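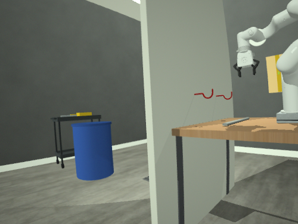
I've been selling tea towels and aprons at craft fairs for a fair few years now, mostly at Butley and the big December one in Vevorcombe, and the same questions land in my inbox every season. So I've put my answers in one place! They're only what works for me, mind. One thing I'd say before you even get to the questions is to use your height, because a flat table full of folded cloth looks like a jumble sale. A pair of red hooks on a plain grey upright panel, with a wooden table in front, is as much display as a small stall needs to get going, and I'd hang your brightest apron up there before you worry about anything else.

Stall FAQ, last updated 6/8/21

How much does a pitch cost?

It varies wildly. I've paid 3 pounds for a church hall table and 68 for a weekend at Vevorcombe (ouch, although I did well out of it). Ask what's included, as some places charge extra for the table and some want more if you need a plug socket. I always ask where I'd be standing too. By the door is lovely in summer and miserable in winter.

How much stock should I bring?

More than you think, but not the lot. For a one-day fair I pack 50 tea towels and a dozen aprons. At my first Butley I took everything I'd ever made and spent the whole morning digging through bags while people wandered off -- never again.

Do I need insurance?

Most organisers will want to see public liability cover, yes. Check before you book, and keep a copy of the certificate on your phone and a paper one in your cash tin. I've been asked for it at the door twice.

What do you put on the table?

Less and less! I used to have a big cream cloth down to the floor, and it hid my spare boxes nicely, but it creased in the car and people trod on it. These days I leave the wood bare down the front and put a short runner along the back for the folded things.

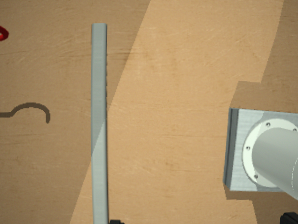
If your table's a bit rough, run your hand over it before you lay any fabric out. I snagged a linen towel on a splinter once and had to sell it to myself. A quick go with fine sandpaper the night before sorts most of it.

Cash or card?

Both. My best ever day came to 571 pounds and most of that was card, but the older customers at Butley still like a note and a chat. Take more change than you think you'll want, pound coins especially.

Where do you get your fabric?

The linen comes from Vũ and the striped cotton from Hurcombe. Order early if you want anything for Christmas, as the reds go first and they don't always come back in.

Can I share a stall with a friend?

Usually, if you ask first. Pick somebody whose things don't compete with yours -- soap next to tea towels is fine, tea towels next to tea towels gets awkward by lunchtime. Agree who's paying what before you fill in the form.

Will you make me something to order?

I will, but not between October and the new year. Drop me a message through the contact page with your colours and I'll let you know how long the wait is.

Home Shop Fairs FAQ Contact

Posted in: Stalls and Selling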